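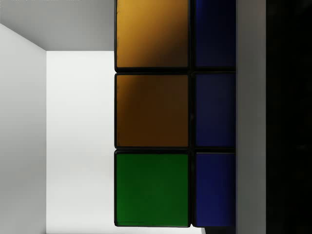
Remedios Catacutan objects that a fan convention selling single-session tickets will lose the families who like to wander in at noon and stay until closing. Her objection deserves an answer. I still think the Drenus convention should sell timed entry when it returns in July.

The hall is licensed for 1,000 people. Under the present all-day pass, the organizers have to guess how many holders will be inside at once, and they guess low. Passes sell out early, the floor is thin by late afternoon, and artists who paid for a full day of table space have few customers for the last 2 hours of it. 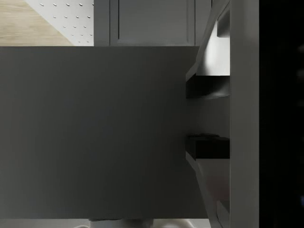 What timed entry changes

Two sessions with a short gap between them would let the door staff work from a known number. Signing lines could be capped per session at 20 people, and a guest could finish one line before the next began. Families who want the whole day could buy both sessions at a discount - a plain fix, and one the ticket software already allows.
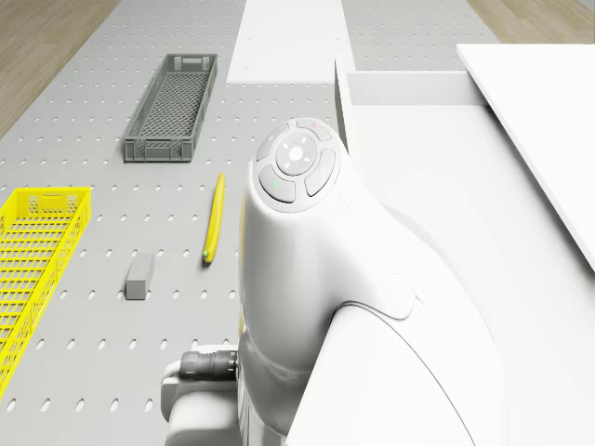
Gray basket and yellow crate on a perforated surface.

The cost falls on the small traders, who would have to restock in the gap. Wilfredo Lagman puts that at 12 minutes for a comics table. I would allow more, and keep the loading door open throughout.
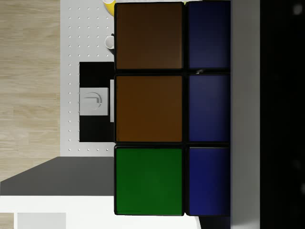

Puzzle cube, close up.

Prices for each session should be posted before the guest list is announced.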